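# Skastton says my staked coins are locked until June – is this normal?

**Wajid Hashmi** · Friday, January 16, 2026

I moved 470 USDC worth of tokens into a staking pool on Skastton. The sign-up page said 8% a year and "flexible" withdrawal. Now the withdraw button is gray and the help text says the pool is locked until June. I wrote to support and got a canned reply telling me the terms were updated and that I agreed by staying in. I don't remember any notice. They also offered to release the coins early if I first send an "unlock deposit" of 11% to a wallet address. Has anyone gotten money out of there? I keep my paperwork and there's nothing in it that mentions a lock.

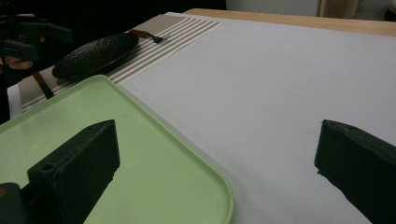
*Light green tray on a white surface.*

What I want to know is whether the deposit is a real thing or whether I should write this off.

---

**Helju Rozīte**

Don't send the deposit. If they are holding 470 of yours, they can take their fee out of that. A platform that needs new money before it gives back old money is asking you to lose twice, and I have yet to see a good reason for it. "Flexible" that turns into "locked" after you pay in doesn't impress me either.

Before you do anything else:

- Save the sign-up page, the current terms and the support emails as PDFs.
- Look up the pool contract in a block explorer. If there's a time lock in the code, you can read the date. If there isn't, the lock is just a gray button on their website.
- Change your password and revoke any token approvals you gave the site.

Then file a complaint with your state regulator. I wouldn't expect much money from it, but it creates a record. And ignore anyone who messages you offering "recovery" – they want a fee up front too.

---

**Justinas Lepik**

I was in the Ternero pool and it was locked for a while and then it opened, so maybe just wait? The rate was fine. Never used Skastton though, and I wasn't asked for a deposit.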